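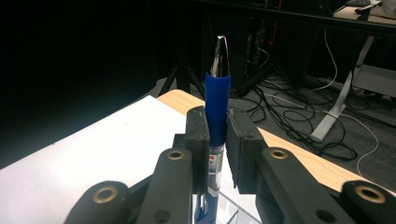 # Tralidport 544 Bulk Ink Refill

Oil-based paste ink for ballpoint pens, supplied in sealed cartridges for filling machines and bench syringes. Available in blue, black and red. Order code 3649, followed by B, K or R for color.

## Properties

| Item | Value |
|---|---|
| Type | Oil-based, dye colored |
| Net contents | 100 ml |
| Ball material | Tungsten carbide or steel |
| Tube material | Polypropylene or brass |
| Shelf life, unopened | 9 months |
| Supplied with | Luer cap, plunger seal |

The ink is not suitable for gel or rollerball points. Do not blend it with water-based inks or with the earlier Fulton grade, which uses a different solvent.

## Filling

1. Bring the cartridge to room temperature before opening.
2. Discard the first few drops from the nozzle.
3. Fill from the point end of the tube upward. Leave a gap at the open end for the grease follower.
4. Spin filled tubes point down to clear trapped air.
5. Wipe the point and write a test line on uncoated paper.

A skipping line after step 5 usually means air behind the ball. Spin the tube again. If skipping continues, check the point for burrs.

## Storage

Store upright, cap down, away from direct light. Opened cartridges should be recapped the same day. Ink left in the nozzle thickens and must be cut out, as solvent will thin the ink behind it.

## Ordering

Sold singly or by the carton. Cartons hold one color only. The Sokilov adapter for older filling heads is listed separately, as is the Falcão grease follower in clear or amber.

Orders placed in December ship after the yearly stock count. Batch certificates are sent on request; contact Érica Lopes in technical sales and quote the lot code on the cartridge collar.

Data sheet revised 2 July 2025.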